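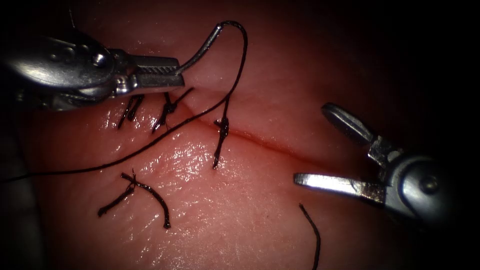 Suture Practice Pads: Your Questions

I get a lot of mail about practice pads, and most of it is the same handful of questions, so I finally sat down and typed out my answers. I've been stitching on these things for years (my kitchen drawer is a disgrace) and I have opinions!

Which pad should I buy first?
Get a soft one with a bit of give. I started on the Olter, which is a firm slab, and I fought it the whole time. The Grollau is squishier and curves nicely if you put a rolled towel under it, and I like that because hardly anything you'll ever sew is flat.

Can I cut my own incisions?
Sure, I do. Keep them straight and narrow to begin with, and leave a good thumb's width between one cut and the next or the strip in the middle will tear. Mine always wander off at one end. Oh well.

Why do you use black thread?
So I can see it! Black on pink is so much easier on the eyes, especially at night under my awful desk lamp. I tried a pale thread once and spent the evening squinting at knots I couldn't find.

How long should I leave the tails?
Short, but not so short that the knot slips. While you're learning, leave them a little longer than you think looks neat. You can always trim later, and you can grab a tail and tug to check your knot.

Where do I hold the needle?
I like to grip it a bit past the middle, toward the thread end, and then turn my wrist so the curve does the work. If you push it straight, you'll bend it. I've bent plenty.

My stitches bunch up the edges. What am I doing wrong?
Pulling too hard, probably. The two sides should just meet. I still overdo it when I'm in a hurry, and then I snip the stitch out and put it in again (grumbling).

How do I keep the spacing even?
Dots. I put little pen dots down both sides before I start, and I don't feel bad about it at all. After a few weeks I could skip them on short cuts, but on a long one I still cheat.

How many stitches can one pad take?
I got about 400 out of my last Grollau before the surface went ragged. Fewer if you reuse the same holes, so don't.

Do I need to keep it damp?
Depends on the pad. The soft ones I use like a little water so the thread doesn't drag, but read the leaflet first. Pat it down afterward and let it sit out for 24 hours before you put it back in its box. I skipped that in March and the smell was something else.

What about old needles?
Into a lidded sharps container, every time, even the bent ones. Please don't toss them in the trash.

How long do you practice?
I do 10 stitches with my coffee most mornings. If they're ugly, I do a few more.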